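Workshop Tips for the Two-Arm Table
Catham Robotics Club
Collected by Mitra Bagheri, last changed May 27, 2018

These are the things we keep telling new members during their first few weeks at the table. They are in no special order. If you have one to add, write it on the sheet by the door and I will type it in.

Clearing and setting the table

Wipe the tabletop before each session with a barely damp cloth and let it dry. Crumbs get under the fingers and you will spend half the afternoon thinking your grip setting is wrong.

Check the joint between the two table panels with your palm. If one side sits higher, turn the leveling foot under that side until you stop feeling the step. Thin objects such as straps and brushes catch on it.

Keep tall things at the back and flat things at the front. An arm that has to reach over a thermos to get a toothbrush will knock the thermos over sooner or later.

Choosing objects for the tidy-up task

The Tistlow round asks for household things that were not made for robots, so practice with those. Foam blocks are fine for the first day. After that bring in whatever you have in a kitchen drawer.

Pick objects that fail in different ways. A mug can be taken by the handle or the rim. A toothbrush rolls. A bottle is easy to touch and hard to close on if the fingers do not open far enough, so measure the bottle first and save yourself a broken run.

Use a mug with a chip in it if you have one. We went through three good ones in August before somebody thought of that.

Put a strip of masking tape on the bottom of each object with the owner's name. We still have a wooden spoon that belongs to no one.

Straps and loops

Straps are the hardest thing on the list and are worth 179 points if they end up on a hook, so they get their own section.

Close on the strap where it is doubled or stitched. A single layer of soft leather slides out when the arm speeds up.

Lift straight up until the loop clears the table, then stop for a moment before moving sideways. A swinging loop will hook on anything it passes.

Carry it low. Members like to raise the arm high to be safe, and then the strap has farther to swing and farther to fall.

Leave the other arm parked with its gripper open and out of the path. If you need it later to steady the mug tree, it is already open and you save a step in the program.

Hang the first strap on the mug tree by hand and look at how it sits. Then write the move to copy that.
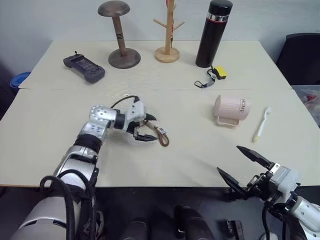
Cables

Leave enough slack at the wrist for a full turn in both directions. Turn it by hand with the power off and watch the cable the whole way.

Use hook-and-loop ties on the arms. Plastic zip ties have sharp cut ends, and they have to be cut off again every time we move something.

If a cable has rubbed shiny in one spot, move it before you run anything else. Tell me or whoever has the key that day.

Grippers

Clean the finger pads with rubbing alcohol on a paper towel at the end of the session. Do not use the orange hand cleaner from the sink. It leaves a film and everything slips for a week.

Set the closing force low and bring it up a little at a time. Write the number that worked on the object's card, in pencil.

Before you blame the gripper, try the same grip with your own finger and thumb from the same direction. If you drop it too, choose another spot.

Saving your work

Name your files with your team and the object, such as Bumard_mug or Sadeghi_strap. The shared drive had 704 files on it at the last cleanup and a good part of them were called test.

Copy the version that works before you improve it.

Write down the run count from the controller when you start and when you finish. The arms get greased on run count, and the last greasing was at 2558.

Packing up

Park both arms, switch off at the box, then pull the plug. Do it in that order.

Objects go back in the plastic bins with lids on. Batteries come out of anything that has them and go in the coffee can on the second shelf.

Mugs get washed even if they only went on the table. People do drink out of them.

Push the chairs back, and check the floor for small parts before anyone sweeps.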